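Drastura Hand Kit

The Drastura Hand Kit is a hand-held gripper sold by Flutier, a firm based in Mambridge, for recording everyday manual tasks as training material for robot arms. A person carries the tool and does the job with it, and the recordings are later used to teach a machine the same motions.
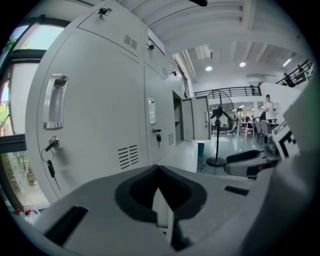 Flutier offers the kit for sale or on a monthly service plan, which adds storage and sorting of the recordings. The company's brochure promises a "working skill" from 80 recordings of a single task. It does not define the term, and it gives no failure rate for any of the tasks it lists, among them opening lockers, turning keys and clearing tables.

Testing

The only outside review known is by Kolbrún Laxdal, an engineer at the Kárason workshop, who used two kits over one November. She made 1000 recordings of door and drawer tasks and reported that 47 percent were rejected by Flutier's own sorting software, mostly without a stated cause. Rejected recordings still counted toward the plan's monthly limit. Laxdal found the grip comfortable for short sessions but called the advertised full-day use "a claim made by someone who has not tried it."

Flutier's product manager, Guðlaug Steinarsdóttir, replied that the software had since been updated. No figures for the new version have been published.

Reception

Buyers have praised the quick setup. Complaints center on the price of replacement fingers and on the word "universal" in early advertising, as the kit was offered with support for only one model of arm. The word was later dropped from the brochure but remains on the shipping box.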